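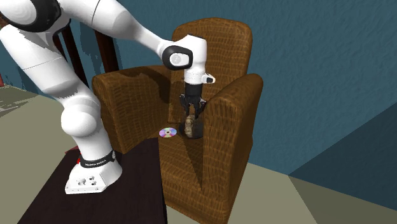 Dayana Chávez had the lab until 5, and by some time after four she had run the task 70 times on the simulator. The arm had to pick up the bread and put it in the bowl. Mr Tejada had set it for the whole robotics club before the Nuscombe heat in August.

'Why an armchair?' she said.

'Because the last lot used a table,' said Gonzalo Nieto. 'Kumberg wants them to cope with armrests.'

He was eating crisps over the keyboard. She moved the keyboard.

The trouble was the approach. If the arm came in low it clipped the wicker, and if it came in high the fingers closed too soon. She changed one number and reset the room. The teal walls came back, and the bread.
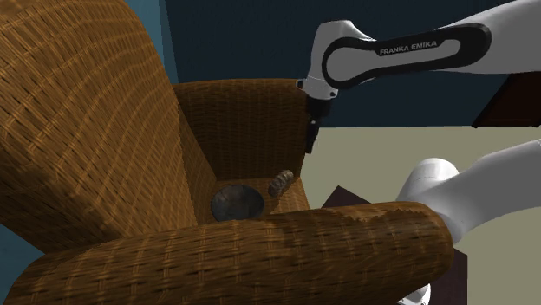

The chair from the other side, bread still on the seat.

'Try it slower,' Gonzalo said.

'It is slower.'

'Slower than that, then.'

She halved the speed and they watched. Her brother had worked at the bakery in Cenley before he left, and he used to bring home the rolls that wouldn't sell. He hadn't rung since Easter. She had not told Gonzalo any of this – he would have wanted to say something.

The fingers went down on either side of the roll and closed. It lifted, turned a little and stayed put.

'Save it,' said Gonzalo.

She saved it as run 71 and went to find her coat.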